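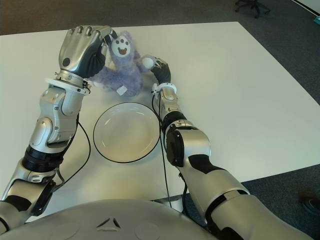 **Is it normal for a town library to charge for room booking now?**

**hidusau_mom** · 2022-07-05

I run a knitting group, 4 regulars and whoever wanders in. We have met at the Jeder branch since February. Yesterday I got an email saying the small meeting room is now $30 a session. Thirty dollars! We mostly unravel things in there. Has anyone else gotten this?

**gravelroad**

Yep. Our chess night got the same email. The Hamdan branch is still free if you can live with the radiator.

**paperweight_2000**

Unpopular view, but I don't mind it. Rooms cost money. Somebody has to vacuum up the yarn.

**hidusau_mom**

We vacuum up our own yarn, thank you. I bring the vacuum.

**gravelroad**

> Rooms cost money

So do books, and they haven't started charging me for looking at the spines. Give it a year.
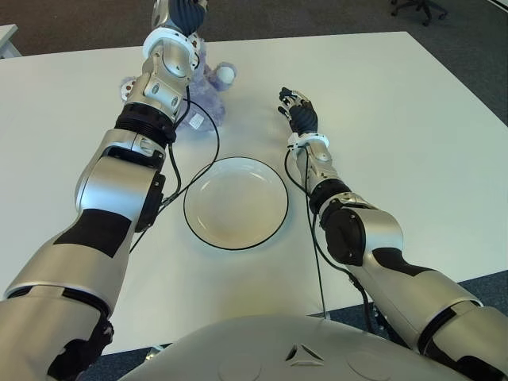 **tallboy**

Did the email say it applies to everyone? Mine had a line at the bottom about "community groups with an open-door policy" getting a waiver. Font size of a flea. You have to fill in the form at the desk, the one online goes to a page about summer parking.

**hidusau_mom**

Mine stops after "we appreciate your understanding." I did not understand and I was not appreciated.

**paperweight_2000**

Waivers are how this always goes. People who complain get it free, people who don't read the email pay. I paid for 3 sessions before I saw this thread, so yes, I'm a little sore.

**gravelroad**

So you do mind it.

**paperweight_2000**

I mind it in a principled way.

**nevimo_nights**

Different angle: the church hall on the Nevimo side is $10 and has a kettle. The chairs are the folding kind that bite. Our ukulele group moved there and we lost one member, though he may have just been done with the ukulele.
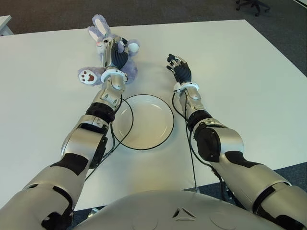 **hidusau_mom**

A kettle is tempting. But two of ours don't drive and the bus to Nevimo stops running at six. I'll try the form first. Tallboy, is it the beige one or the green one?

**tallboy**

Green. Beige is for lost cards. Write "open to the public" in the box for purpose, they like to see those words.

**paperweight_2000**

Can you get the waiver backdated?

**tallboy**

Ask at the desk. I wouldn't lead with the vacuum thing.

**hidusau_mom**

I'm leading with the vacuum thing.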